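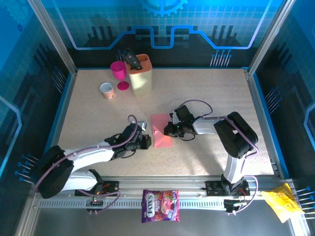
Software sync, Cistuvance bimanual cell, April 29, 2024. Present: Polyxeni Kontogiannis (chair, planning), perception, controls and tooling leads. Minutes of the previous meeting were approved with one correction: the Timbridge logger drops frames on restart, not on shutdown. The first item was the segmentation of the table area. Perception reported that the printed circuit pattern on the walls still produces false edges, mostly from the blue pin lines near the table. The pink object between the two grippers segments well, as does the knife block behind it. The magenta wine glass does not: the bowl comes back as one piece and the stem is often missing, so the planner treats the space under the bowl as free. Agreed to pad the glass with a full-height cylinder until the stem mask is reliable.

Wall masking. Two options were discussed. Option one is a static mask drawn from the calibration file. Option two is a depth cutoff at the back of the table. Controls preferred the cutoff because the static mask has to be redrawn after every camera adjustment. Perception will try the cutoff first and keep the mask as a fallback flag.

Planner. Polyxeni went through the results from the nightly run in Justari. Of 1172 planning requests, 247 timed out. Most of the timeouts were two-arm approaches where both wrists end up close together over the center of the table. The single-arm requests were fine. She thinks the collision model for the cables is too generous, as it wraps the whole loop at the wrist in one box. She will replace it with a chain of smaller capsules and rerun the same request set with the same seeds. No change to the timeout value until then.

Question from tooling: should the planner pick the arm order, or should the task script? Left open. The scripts currently set it and two of them disagree.

Control. The handoff between the planner and the joint controller was moved to the new Barbier interface last week. Gripper commands now go through the same queue as arm commands, and a late gripper command can hold up a stop. Everyone agreed this has to be fixed before the next release. Stop messages will bypass the queue. Controls to write a test that fills the queue and then sends a stop.

Tooling. There are 17 open tickets on the Timbridge logger. Five were closed as duplicates during the meeting. The rest will be sorted by the tooling lead. Replay still plays the left and right joint streams with separate clocks, which makes gripper timing hard to read. A shared clock is planned but has no owner yet.

Action items
Perception: depth cutoff branch, cylinder padding for the glass.
Polyxeni: cable capsules, rerun of the nightly set, list of scripts that set arm order.
Controls: stop bypass and queue test.
Tooling: ticket sort, estimate for the shared clock.

The move to the new camera driver was not discussed for lack of time and stays on the agenda. Target for the release remains September.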